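Lorcan Tully has been fitting out show flats and holiday lets for 18 years, and he says the piece of furniture he is asked about most is the low shelving unit. He means the sort that stands against a living room wall, too low to be a bookcase and too open to be a sideboard.

"People buy them because they look easy," he says. "Then they get them home and every shelf is full by Sunday."

We met at the Pramatari showroom in Vestesdale, where Tully looks after the room displays. He trained as a joiner and spent his early working life with Kelmendi, a shopfitting firm, before he moved over to interiors. He still checks the back of a unit before he looks at the front.

His first piece of advice is to take everything out. He does it with his own furniture every July and with clients' furniture on the first visit. Things go on the floor or the bed, the shelves get wiped with a damp cloth and then a dry one, and he leaves the unit bare while he makes a cup of tea.

"You want to see it with nothing on it," he says. "Most people haven't seen their shelves bare since the day they put them up. They've forgotten there's a colour at the back."

The colour at the back matters to him. He likes a grey wood-grain finish, which he says doesn't fight with a white wall, but he thinks a whole unit of it can look flat. A darker panel behind the compartments, in a red or a brown, gives the eye somewhere to go. The mistake is to pay for a panel like that and then hide it behind a row of box files.

How much should go back, then? Tully's answer is less than you think. He will happily leave a compartment with nothing in it, and sometimes two.
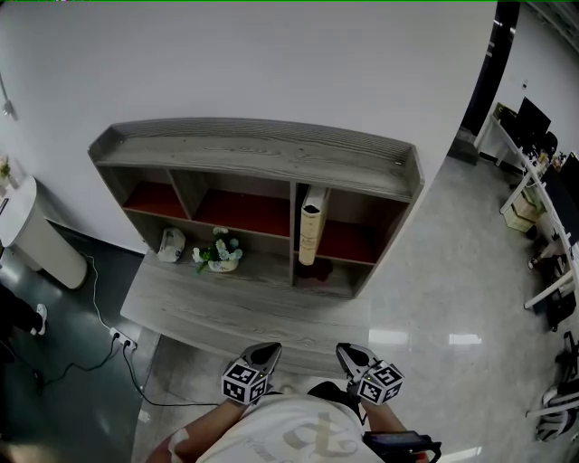
"I had a client at Laramell who rang me to say I'd forgotten to finish," he says. "I hadn't forgotten. I told her to live with it for a fortnight and then ring me again, and she did ring, but it was about the curtains."

Books he treats with some care. He doesn't mind a book standing on its own, and he doesn't mind it leaning a little, so long as it isn't a heavy one that will bow its cover over the winter. Pale spines show up well against a dark back. He won't turn books round to hide their titles, a fashion he describes as daft.

On flowers he has changed his mind. For years he would only use fresh ones, and now he nearly always uses artificial, in a small white pot, kept low down. Blue and white are his usual colours. He lets a few leaves come forward over the edge of the shelf - "otherwise it looks as if it's been parked there" - and he washes the petals in the sink when they get dusty.

The bottom shelf is where things go wrong, in his view. It is the nearest place to put something down, so it collects tissues, chargers, receipts and odd gloves. Tully doesn't try to stop this altogether. He suggests keeping one end of the shelf for whatever is in daily use and clearing it each evening, and he would sooner see a packet of tissues there than a decorative bowl with the tissues hidden underneath.

The top is a different matter. He prefers a unit with a raised lip along the back, as it stops letters and pencils slipping down behind, but he tries to keep the surface itself clear. If a client insists on a lamp, he asks for one lamp.

We talked for a while about cost. The most expensive unit Tully has ever fitted came to £3,690, made to measure for an alcove that was not square at any corner. It took 4 visits. He was pleased with it, though he says he would have been just as pleased with something off the shop floor and a bit of packing under one end.

"Get it level first," he says. "If it rocks, nothing you put on it is going to look right."

He also asks people to leave some floor around the unit. Plants and stands can go beside it, with enough of a gap to get a vacuum cleaner head through. In his own sitting room he has 2 low units on the same wall and has left more than the usual space between them, and the cat sleeps there.

Before I left he went back to one of the displays and moved a vase along a little. He looked at it from the doorway, then moved it back.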